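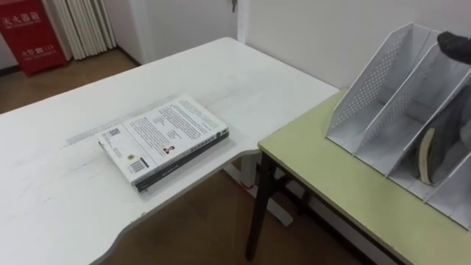
A gripper is the part of a robot that does the job of a hand. It sits at the end of the robot's arm, and without it the arm could reach for things all day and never pick one up. Engineers have made many kinds of gripper, and it is not always easy to say which is best. The only fair way to find out is to give each one the same job. In the tests described on this page, the job is tidying. A paperback book lies flat on a white desk, and on the green table beside it stands a white file organizer with tall, slanted dividers. The black gripper is over one of the slots at the right. Moving a book from a desk to a slot may take you a moment. For a robot, it is a long list of small problems.

What is being compared?

The Prirnska Learning Centre asked its engineers to compare two grippers, called the Belano and the Kodunetti. Both fit on the same arm. Both are told what to do by the same controller, a computer that sends instructions to the motors. The engineers change the gripper and leave everything else alone. Scientists call this a fair test. If the arm and the gripper were changed together, it would be impossible to know which of them had made the difference.

The Belano has stiff fingers. They close in a straight line, like the jaws of a clamp, and they always close in exactly the same way. The Kodunetti has softer fingers that bend a little when they touch something. Stiff fingers are easier to steer with great care. Soft fingers are more forgiving when the robot has reached slightly too far.

Why is a book difficult?

Try this at home. Lay a thin book flat on a table and pick it up using only one finger and your thumb. You will probably slide it to the edge of the table first, or lift one side with a fingernail. A gripper has no fingernails. It must find the edge of the book, squeeze hard enough to hold it, and lift without dropping it or creasing the cover.

Then comes the slot. The book was lying down and now it has to stand up, so the arm must turn it in the air. The dividers lean, and the book must lean with them. If the angle is wrong, the book bumps against the top of a divider and the attempt is marked as a miss.

A pile is harder still. The things in a pile may be different sizes, and loose paper slides when it is pushed. A robot that pinches too low may take hold of two things when it wanted one.

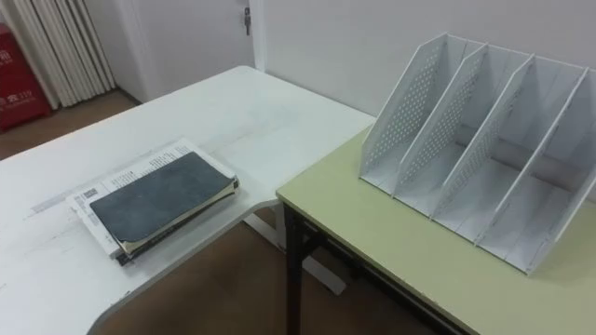

A notebook on top of loose printed pages, with a darker book at the bottom of the pile. The file organizer is on the right.

How does the robot see?

The robot uses a camera placed high up, where a person's head would be. The picture goes to the controller, which has to work out where the desk ends, where the book begins and how far away each slot is. White paper on a white desk is a difficult case – the two can look almost the same to a computer. Shadows help, and so do dark covers.

The controller in these tests runs a set of instructions known as the Bhardwaj method. It divides each job into 4 stages: look, reach, grip and place. After every stage the robot checks the camera again. If something has moved, it goes back and looks once more.

How are the results recorded?

One try is never enough. A gripper might be lucky once, or unlucky once. The engineers made 1,193 attempts in all, and 636 of those were made with the Kodunetti. As the two grippers did not have the same number of turns, it would be wrong simply to count which one put away more books. The engineers work out what share of its own attempts each gripper completed, and compare the shares.

They also write down what kind of mistake was made. Dropping a book is one kind. Missing the slot is another. A third is stopping halfway – the robot does this when it cannot decide where an edge is.

Words to remember

Gripper: the part of a robot that takes hold of things.
Controller: the computer that tells the arm and gripper how to move.
Fair test: a test in which only one thing is changed at a time.
Attempt: one try at the whole job, from start to finish.

Something to try

Ask an adult for a pair of kitchen tongs and a pair of thick gloves. Put away 12 books using the tongs, then put away the same books wearing the gloves. Keep a note of every drop and every miss. Start with the books in the same places both times.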